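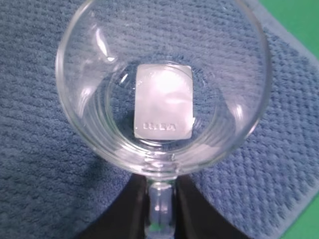
A participant wrote after the second session that her embossing looked very nice in the evening under the lamp and had almost disappeared by breakfast, and she wanted to know if the card was too thin or if she had pressed too little. It can be both, and with her permission we begin the third session with this question.

Paper Crafts for Cards and Small Gifts
Session 3: Dry embossing
Utstead Evening Courses, October 2019

1. What we mean by dry embossing

In dry embossing we push the paper into a form, and the paper keeps the shape. There is no ink and no powder. Heat embossing, with the powder and the hot tool, was in session 2 and will not be repeated, so please look in your old notes if you mix the two words. Many shops mix them also.

The raised side is called embossed, the sunken side is called debossed. It is the same sheet, only turned around. Before you begin, decide which side will be the front of your card. If there is lettering in the design, it must read correctly on the front, and this means that you work on it in mirror writing from the back.

2. Choosing the card

The paper is made of fibres. When we press it, some fibres bend and some are stretched. A long-fibred cotton paper stretches well and gives high, soft shapes. A short-fibred, cheap card breaks at the top of the shape, and you see a small white crack, especially on dark colours which are only printed on the surface. Card which is dyed all through is better for deep work.

For the exercises we use the Stępień cotton card in the large sheet, 410 mm wide. It is cut for you already. The grain runs along the short side of your piece. Fold one of the leftover strips in both directions and feel the difference before you score the real one.

Thin paper takes fine detail but is flattened easily in the post. Thick card holds its shape but loses the fine lines. If your embossing disappears over night, look first at the card. Very soft card with much air in it goes up quickly and comes back quickly. After this, look at the pressure.

3. Working by hand with a stencil

You need a brass or stiff plastic stencil, a light box or a window, low-tack tape, and two ball tools, one large and one small.

Tape the stencil to the light box. Lay the card over it, front side down. Tape the card as well, on one edge only, so that you can lift it and look.

Rub the back of the card lightly with a piece of waxed paper. The tool will slide better.

With the large ball, go slowly along the inside edge of each opening. Do not try to reach the full depth the first time. Go round two or three times.

With the small ball, go once more along the edge, now with firm pressure. This last line makes the shape sharp. Beginners often press in the middle of the shape and forget the edge, and then the result is only a soft hill.

Lift the card and look at it with the light from the side. Light from above hides nearly everything.

4. Working with a folder and a machine

The embossing folder has two halves, and the card lies between them. The machine presses all of it together. In the classroom there are two machines from Jonditz. The order of the plates is written on the side of each machine, please read it every time, also if you have a similar one at home.

Our practice folder is the Nillix 2488. It has a border and an empty middle, so you can stamp or write a greeting inside. The other one, Nillix 2176, has a full pattern up to the edge. It is beautiful as a background layer but difficult to write on, and for this reason we glue a smooth label on top.

If the pattern is weak, add one sheet of ordinary copy paper as a shim, outside the folder. Try again with a new piece of card. If it is still weak, add another. Stop when the handle becomes heavy to turn. A cracked plate is more expensive than a weak pattern.

The card may be made a very little damp before pressing. One light mist of water from a distance, then wait one minute. It should feel cool to the fingers and should not look wet. Leave it in the closed folder under a book until it is dry. With cotton card this helps a lot, with coated card it does nothing good.

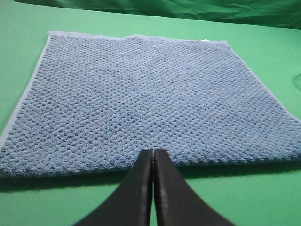 Pattern should be chosen together with the size of the card. A small regular pattern makes a calm background, and a large irregular one wants to be the main thing, so the greeting must be small or stand outside. To train the eye, look at the textures which are already in the house. The blue towel is a good example of a small regular one: many little raised bumps, set in diagonal rows, with the darker places between them. The shadow makes the pattern, although everything has one colour. On a white card it works in the same manner, and therefore the tone-on-tone card (white on white, cream on cream) is the classic use of embossing. Diagonal rows also forgive a card which is trimmed a little crooked. Straight rows do not forgive this at all.

5. Mounting without losing the shape

Never use a strong roller or the bone folder on top of embossed work. Put the glue only on the flat parts, or use foam pads in the corners and one in the middle. Liquid glue in the hollows pulls the card flat while it dries.

For sending, use a stiff envelope and lay a piece of soft tissue over the front.

6. Homework

Make one card by hand and one with a folder, in the same colour of card. Write on the back in pencil which card you used, whether it was damp, and how many shims. Look at both of them again the next morning and note what has changed.

Please bring for session 4: scissors with fine points, a cutting mat, your ball tools, and the leftovers of the cotton card.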